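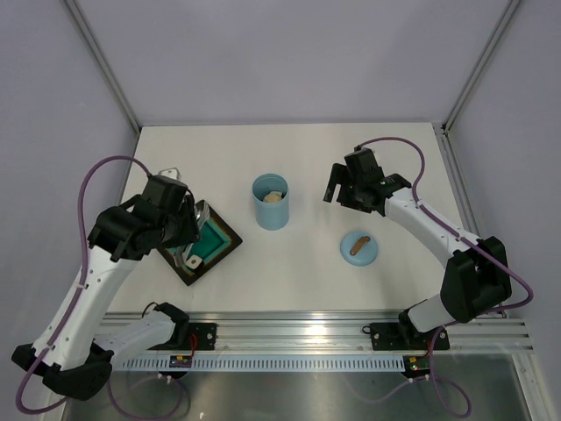 What is the difference between real and nominal interest?

Nominal interest is the rate the bank quotes you. Real interest is that rate less inflation. If your savings account pays 8 per cent and prices go up by 6 per cent over the same year, your money buys only a little more than it did when you put it in, and the real rate is 2 per cent. Strictly you should divide and not subtract, but at low rates the gap between the two methods is small.
Raghda Kassab

Depends what you spend it on as well. The inflation figure is an average over a big basket of goods, and mine never matches it. I have 3,148 in a Merstead fixed account and on paper I'm ahead, but my rent went up in September by more than the interest, so I'm worse off whatever the official number says.
Tarawneh

Adding to the first reply, the real rate can be negative. If the account pays 2 and inflation is 5, you lose 3 per cent of buying power in a year even though the balance goes up. It works the other way round for borrowers. Someone with a fixed-rate loan does well out of high inflation as long as their wages keep up, and they often don't. Also check whether the interest is taxed where you live. Tax is charged on the nominal amount in most places, so take that off first and then take off inflation.
Lukell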